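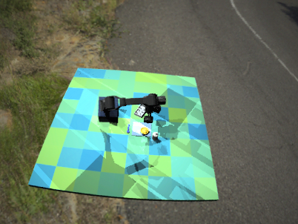 Bathroom fan runs but the mirror still fogs up. Is it the duct?

Posted by Noelia Ortuño in Heating, Cooling and Ventilation

We moved into a two-story house in Brustamton in February and the upstairs bathroom has never dried out properly. The ceiling fan is a Sostivent, model 3127, and it looks fairly new. It turns on, it makes a normal amount of noise, and it will hold one sheet of toilet paper against the grille, but only barely. After a shower the mirror stays fogged for 44 minutes (I timed it on Friday) and there is gray spotting starting in the corner above the tub.

I went up in the attic with a flashlight. The fan is connected to a flexible plastic duct that goes across the joists, sags in two places, and then goes up to a vent in the roof. I didn't measure it exactly but my tape ran out at 24 feet and there was still some left. The duct has no insulation on it. The previous owner left a receipt from a place called Valcárcel for the fan and nothing for the duct, so I think the duct is original to the house.

Do I need a stronger fan, or should I replace the duct first? The bathroom door is a tight fit at the bottom, if that matters.

Olga Palacios
Replace the duct first. A long run of flex with two sags in it will choke any fan you put on the other end. Water also collects in the low spots, and in an unheated attic you will get more of it in winter. Lift one of the sags carefully and see if it feels heavy. If it does, have a bucket with you before you disconnect anything.

What I would do:

Turn the fan off at the breaker. Take the grille down and check that the little damper flap on the outlet opens freely. Sometimes a screw or a piece of tape from the install holds it partly shut.

Go outside and look at the roof vent. Lint, a wasp nest or a stuck flap up there will give you the same symptoms.

Run rigid metal duct in the same diameter as the outlet on the fan housing. Don't step down to a smaller size. Keep it as short and straight as you can. If the roof vent is on the far side of the house it may be worth having a roofer put a new one closer to the bathroom. Seal the joints with foil tape, not the gray cloth kind, and put an insulation sleeve over the whole length.

The door does matter. The fan can only push out as much air as comes in. Try one shower with the door open a crack and time the mirror again. If it clears a lot faster, trim the bottom of the door.

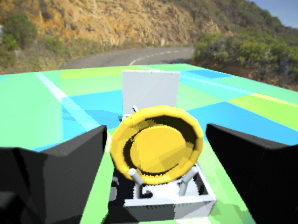

Round yellow piece, seen close up

After all that, if it is still slow, then think about a bigger fan.

PikbergDad
had the same thing. put in a 12 dollar timer switch so it runs after you leave the room and it got better. never touched the duct

Noelia Ortuño
Thank you both. The damper flap was fine. One of the sags is definitely heavy, so I'm going to get a bucket and start there. With the door open a crack the mirror cleared in half the time. Does the insulation sleeve go on before or after the tape?

Olga Palacios
Tape first, then the sleeve.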